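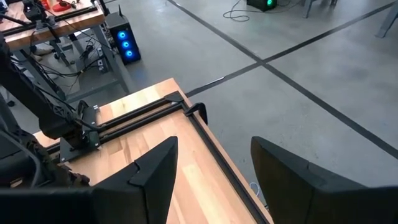 Figure 1. Light hardwood strips near the corner of a tabletop, with a black metal rail along the edge.

Oil, Wax or Nothing? Care of Strip Wood Tabletops in Shared Rooms
Project report, Department of Interior and Furniture Studies, Jokbridge College
August 2020

1. Introduction

The subject of this report is the care of tabletops which are made of many narrow strips of hardwood. In English they are usually called butcher block tops. In my home country they are sold for kitchens, but in the last years they are also bought for libraries, study rooms and workshops, where many people use the same table and no one person feels it as his own.

I chose this subject after I worked one summer at the timber yard Güler in the town of Cekow. Customers came back with the same complaints. The top had become gray near the sink, or it had a white ring from a cup, or one end had lifted from its base. In most of the cases the wood itself was good. The problem came from the finish, or from the manner in which the top was fixed down. I wanted to understand this better, and my supervisor agreed that it was a suitable project for the second year.

The report has two aims. The first is to explain in simple words how a strip top behaves and what the common finishes do. The second is to present a small test of three finishes, which I began in November and continued until the spring.

2. How a strip top is made

A wide board cut from one log will often bend when the air becomes dry or damp. To reduce this, the maker saws the wood into strips, turns them so that the grain is not all in one direction, and glues them side by side. The result is more flat and more stable than a single board, and it also uses pieces which would be too small for other furniture.

The strips can be full length or they can be short pieces joined end to end. Full length strips look calmer and cost more. Short pieces give a mixed pattern of light and dark, which many customers like and some do not like at all. At the yard we were asked often if the dark pieces were a fault. They are not. The color depends on the part of the tree, and a careful maker will only try to avoid that all the dark pieces come together in one place.

It is important to know that gluing does not stop the movement of the wood. A strip top still becomes wider in a damp season and narrower in a dry one. Along the length of the strips the change is so small that it can be forgotten. Across the strips it must be respected. If the top is held by screws in tight round holes, it has no freedom, and then it will either bend or open at a glue line. Slotted holes are the usual solution. When there is a metal rail at the edge, it is good to leave a small space between rail and wood on the two long sides.

3. Finishes

3.1 Oil

Oil goes into the wood and becomes hard there. It does not make a thick layer on the surface. The wood keeps its natural touch, and a damaged place can be sanded and oiled again without treating the whole table. The disadvantage is that it needs to be repeated. In a private kitchen the owner does this once or twice in a year, if he remembers. In a shared room it is often not done.

There is also a question of safety. Cloths with drying oil can become warm by themselves when they are left in a ball, and they have caused fires. They must be spread flat to dry outside or put in a metal can with water. I write this here because the label on some bottles says it in very small letters.

3.2 Wax

Wax stays mostly on the surface. It gives a soft shine and it smells pleasant, but it is weak against heat and against alcohol, including the hand cleaner that is now used everywhere. It is possible to put wax over oil, and the older workers at the yard preferred this.

3.3 Lacquer

Lacquer makes a closed film. For a table with many users it is the strongest choice in the first years. Later, when the film is broken at one point, water goes under it and the wood becomes dark around the break. Repair of one place is difficult to hide. Usually the complete surface must be sanded.

4. The test

4.1 Material and method

The yard gave me offcuts of a strip top in beech. I cut them to the same size and prepared 14 sample boards. All were sanded by hand, the last time with 200 grit paper, always along the strips. After this the dust was removed with a dry brush and then with a slightly damp cloth.

The boards were divided in groups. One group received Drurnent, which is a hard oil sold by the yard in its own cans. The second group received the same oil and then a wax. The third group received a water based lacquer. Two boards were left with no finish, for comparison.

All boards were kept on a shelf in the department for 10 days before the test began, so that the finishes could become completely hard. Then I did the following with each board, every week. I put a cup with hot tea on it and left it until the tea was cold. I put a spoon of cold coffee in one marked place and wiped it after one hour. I rubbed one half with a cloth and dish soap. At the end of each month I looked at the boards in window light and wrote down what I saw.

I know that this is not a laboratory method. I had no instrument to measure shine or color. My judgment of the stains is only my own eye, and another student could give other marks. 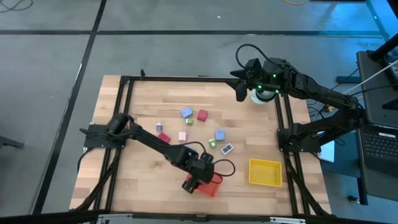 Figure 2. Rectangular strip tabletop with a black frame along its sides, on a gray carpet tile floor. The strips run lengthwise in pale and honey tones.

4.2 Results

The boards without finish became stained in the first week. The coffee went between the fibers and could not be washed out. The surface also became rough where the soap was used. After light sanding the roughness was gone but the stain remained.

The oiled boards had faint rings from the cup in the first month. These rings became weaker after some days without any treatment, and this surprised me. The coffee left a light brown shadow. The half which was rubbed with soap lost its depth of color slowly, and in the spring it looked dry. I gave a new thin coat to one of these boards and it looked almost the same as at the beginning.

The boards with oil and wax looked the best at first. The hot cup, however, left a dull white circle already at the second time. It was possible to polish it away with a dry cloth, but it came back with the next cup. Against the coffee this group was a little better than oil alone.

The lacquered boards showed nearly no change. One board had a small chip at the corner, where I dropped it on the stairs, and at this place the coffee made a dark edge that grew a little each month. I did not plan this damage, but it was maybe the most useful observation in the group.

4.3 Cost

The cost of material was low in all groups. When the work is also counted, the picture changes. A lacquered top needs the most care on the first day and almost nothing for a long time. An oiled top needs small work again and again. The yard calculates for its business customers with a table life of 2000 working days. In such a period the oil must be renewed many times, and somebody must be responsible for it. If the school has no such person, lacquer is cheaper, even with one complete sanding in the middle.

5. Order on the table

During the project I saw that a great part of the damage does not come from the use itself. It comes from things that stay on the table too long. A plant pot, a metal can, a wet cloth or a bottle with a drop under it can mark the wood in one night. Iron is especially bad with oak, where it makes a blue black stain.

For this reason I asked students in two study rooms how they put away their things in the evening. Most said that they would do it if there was an easy place. Drawers were not popular, because people forget what is inside them. Open containers were liked more.

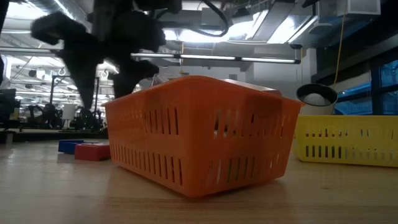

A plastic container with holes has the advantage that damp things can dry inside it, but the water may also drip out at the bottom, so on an oiled table it should have a tray or a cork mat under it. Closed boxes keep the table dry and the contents wet. Baskets of woven willow are beautiful, but the rough ends can scratch a new finish and I would glue felt under them. Felt must be changed when it collects sand.

The color of the container was mentioned by several students. They wanted something which is easy to notice, so that it goes back to its shelf and does not remain on the table over the weekend. I have no numbers for this and I include it only as a remark.

6. Recommendations

For a private table with a careful owner I recommend hard oil. The first treatment should be two thin coats, with all extra oil wiped off after the time on the can. A thick coat stays sticky.

For a shared study room I recommend lacquer, together with a written rule that chips are reported. The edge and the underside must be lacquered too. A top which is sealed only on the upper face takes moisture from below and will bend upward or downward.

For workshops the answer is less clear. Glue and paint come off easily from a waxed surface, and small cuts are normal there. Oil with wax, renewed at the start of each term, seems to me acceptable if hot drinks are kept on another table.

In all three cases the fixing should allow movement across the strips. This was not part of my test, but from the complaints in Cekow I believe it is the most frequent mistake.

7. Limits of the work

Only beech was tested. Oak and maple have different pores and can give different results. The hand cleaner was not included, although it would be useful today, because the plan was made before it became so common. The department was closed for part of the spring, and I continued the weekly steps in my own kitchen, where the air is more damp than on the shelf. I noted the date of the move in my notebook, and I saw no sudden change in the boards after it, but I cannot exclude an influence.

The sample boards are kept in the material store of the department. I have written the group and the finish in pencil on the back of each one, and other students may use them. The two oiled boards with the strongest stains are still good for a sanding exercise.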